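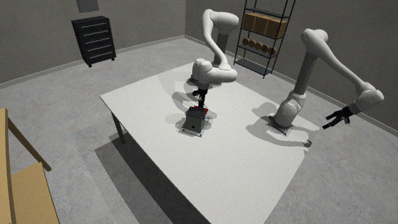 Lab 4: Comparing Gripper Settings on the Lid Task

Read before Thursday. Work in pairs. Bring your log sheet from Lab 3.

You will run the same task in the Kalimard simulator under two gripper controllers, Siltik (position control) and Caputo (force control). The part is the gray block on its square plate, with the red piece on top. Only the arm at the far side of the table is used. Leave the second arm parked with its gripper open, out past the table edge.

1. Load the lid task and set the random seed to 1228. Everyone uses the same seed for the first set.

2. Run the Siltik controller. Log the gripper height and finger gap at first contact with the red piece.

3. Reset and repeat with Caputo. Do not change the approach speed between the two.

4. Change the seed to 1532 and run both again.
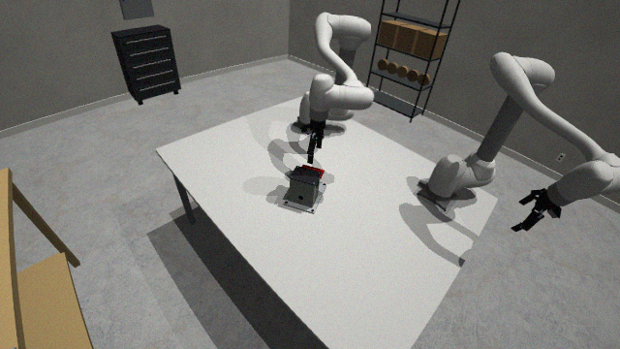 The approach should be straight down for the last part of the move. If the fingers come in at an angle, check the wrist joint before you blame the controller. Last year several groups reported a Siltik fault that was a wrong wrist offset in their own file.

Stop any run that goes past 165 seconds and mark it as a timeout. A timeout counts as a failed grasp in your table.

Hand in one table per pair and a paragraph on which controller you would pick and why. Ye-ji Ban has the grading sheet. Questions about the simulator go to Bo-ram Yeom, Trundemley Hall, room 2.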